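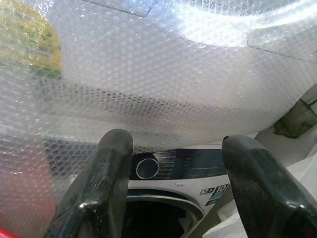
DULLCOMBE, 3/23/18 - The Dullcombe High School Robotics Club has been selected to compete in the Skirix Home Tasks Challenge, a student contest in which robot arms carry out ordinary household jobs. The club will enter Kusuma, an arm with a two-finger gripper and a small camera mounted near the wrist.

Teams at the challenge are scored on handling soft and flexible items such as clothing, bags and packing material. Each team gets 5 attempts per task, and a person may not touch the arm once an attempt has started.

Club members have been working on Kusuma after school since the fall. Their practice log now holds 1,868 attempts, 841 of them with bubble wrap and other plastic sheeting. The students wrote the control program themselves and are still making changes to the way the gripper closes.

"Clear plastic is the hardest thing we have tried," said Jirayu Nakpan, faculty advisor to the club. "The camera sees glare, and it sees whatever is behind the sheet. The students have spent most of March on that one problem, and they have more to do."

Travel and parts are being paid for with $2,333 raised by club families and a gift of motors from Zunesero, a local machine shop. The club is still looking for a used clothes dryer in any condition for practice.

The club is open to students in all grades, and no experience with programming is required. New members can sign up in the main office or at any club meeting.

Media contact: Jirayu Nakpan, Dullcombe High School Robotics Club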